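4. Equipment and Budget

The second part of our project was to plan what the group would need to record table-clearing tasks in ordinary homes. Nesrin Karakaya kept the equipment list and I did the price comparison. We had quotes from two suppliers, Pundthorpe and Lasthorpe, and both were valid until the end of March.

Our first list assumed one hand-held gripper per person. We changed this to pairs, so a team can work with both hands, and bought fewer sets.

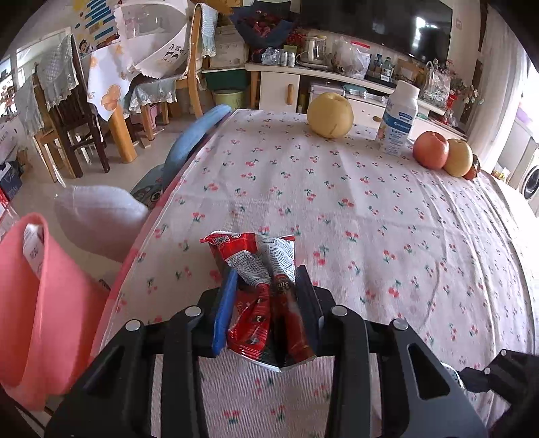
Finger pads were the hardest item to plan. Neither supplier would give us a wear figure, so we budgeted 12 spare pads at 14 dollars each, a total of 168 dollars. Lasthorpe was cheaper per pad but charged 67 dollars for shipping, and Pundthorpe shipped free on orders that included a gripper. We chose Pundthorpe for the grippers and the pads together.

Props cost very little. Fruit, cartons, bottles and snack packets came out of the regular grocery money, and we left them off the equipment sheet. Storage was more of a problem. Gesusus, the rental firm we asked about padded cases, had a minimum term of 2 months, and we dropped that line. 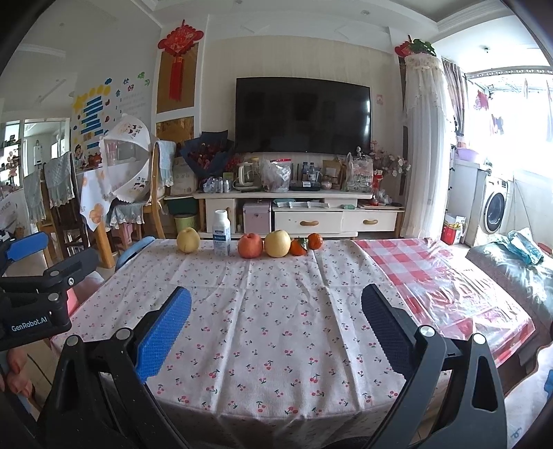
Figure 2. Open gripper over the cherry-print tablecloth, with fruit and a bottle along the far side.

Cables and chargers were missing from the first version of the budget. Nesrin added them after reading the Güneş group's report from last year, which lists them under "other." We gave them their own line, with one spare cable for each gripper.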